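Small club, big mats: starting boxing late in Marndale

15/01/2023
By the Trerari Sports Diary

The head coach of Marndale Amateur Boxing was still taping a heavy bag when I arrived, and she talked the whole way through it. She took up the sport at 39, which cheered me up no end.

"I'd never hit anything in my life," she says. "I came to get fit, I stayed for the footwork - I could talk about footwork all night!"

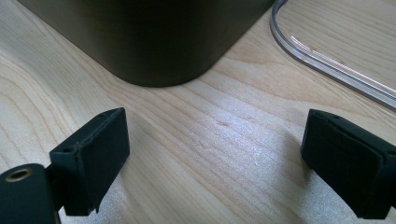 Learning to stand

Beginners spend their first 2 sessions without gloves on. They step, pivot, step back and do it again, and she swears most of them love it by the end.

"People want to punch straight away, of course they do. But get your feet right and your jab looks after itself."

The club has 13 regulars on the beginners' course and shares a hall on Osei Road with the badminton lot. Sparring is optional, always supervised and never before she's happy with your guard.
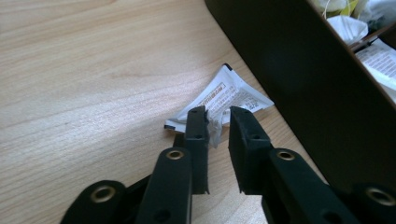

She is just as keen on skipping. Her own target is 500 turns before breakfast, and she'd like everyone to have a go at home, even if they trip over the rope (I did, a lot).

"Rhythm is everything. Put a record on, keep your shoulders loose and breathe out. You'd be amazed how many people hold their breath."

Next up is the Cernard Shield in March, a friendly meet for novices. The club has raised roughly £4,000 towards a proper ring.

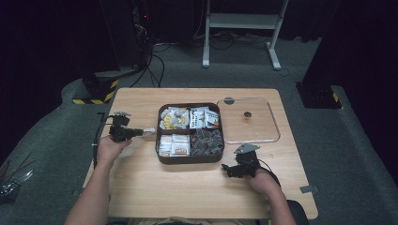

"Canvas, ropes, corner pads, the lot," she says, grinning. "I've already measured the hall. Twice!"

Comments

southpaw_sal: Did the course last year and my calves have never forgiven me. Brilliant coach.

Old Bantam: Glad to see footwork getting some attention. Is there parking at the hall?

mitts4me: Do I need my own wraps for the first night?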